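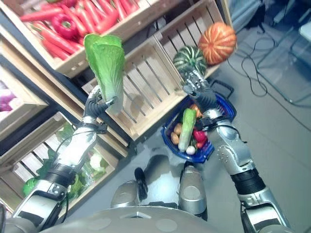

Vegetable corner opens at the Lindsay Street store

Skodley has a proper produce section again! The new vegetable corner at Clirnero, the neighborhood grocery on Lindsay Street, opened its crates to shoppers on 26th January, and the first morning was a happy, noisy one. People came in for a bag of potatoes and left with squash, peppers and a recipe or two from whoever was standing next to them.

The corner takes up the back wall where the greeting cards and the old freezer used to be. In their place is a tiered display of light wooden slatted crates, set low enough that kids and anyone using a wheelchair can reach most of the vegetables without asking for help. Carrots are up in one of the top crates, with leafy greens lower down. Everything is sold loose or lightly wrapped, and you can buy one pepper if one pepper is all you need.

"I wanted it to feel like picking from a garden, only with a roof on," said Greer Morrison, who runs the store. She has been planning the change since October, when the last produce stand in town closed for good and a lot of families were left with a long drive for fresh food.

The store has blue plastic baskets for the job, and they hold plenty. Fill one with potatoes, peppers and a squash and you have the start of several dinners.
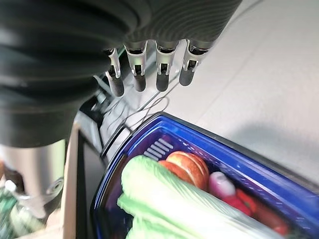

A blue basket at the new vegetable corner.

To get things rolling, Clirnero is offering a "soup basket" deal through the end of the month. Shoppers fill a basket with any mix of vegetables from the crates, and the store takes 2 dollars off at the register. There is no set list, though a printed card by the crates suggests a good combination: potatoes, an onion, a bell pepper, garlic and something green. The first 100 customers to try the deal also get a paper booklet of soup recipes collected from people in town.

Effie Cruickshank put the booklet together, and she is thrilled with how it came out. She asked for family recipes at the library and the post office and ended up with 93 of them, including a pumpkin and chili soup that she has now made three times. "I had never put garlic in with pumpkin before, and now I can't stop," she said. She'd love to hear from anyone with a good use for napa cabbage — her own favorite is to slice it thin and drop it in at the very last minute, so it keeps some crunch.

The full booklet can also be read at the front counter, next to the bread.

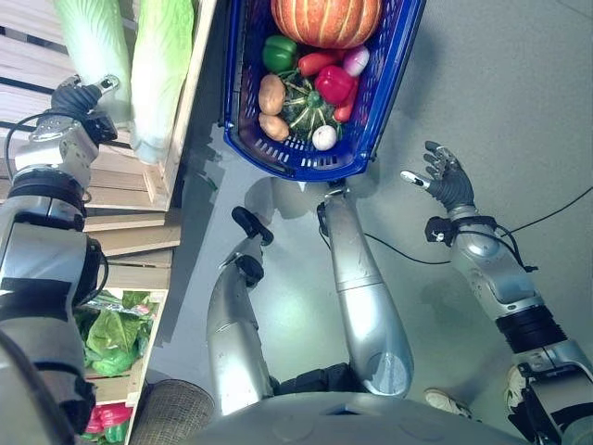
Hours and getting there

The vegetable corner keeps the same hours as the rest of the store, 8 a.m. to 7 p.m. Crates are restocked first thing and again after lunch, and the early fill is the one to catch if you're after greens.

Clirnero is at 1126 Lindsay Street, across from the Brasent building. Parking is behind the store, and the back door is open during store hours, so you can walk straight in to the vegetables. Bring your own bags if you have them. Recipes for a second booklet can be left at the register — handwritten is fine, and Effie says stains are welcome.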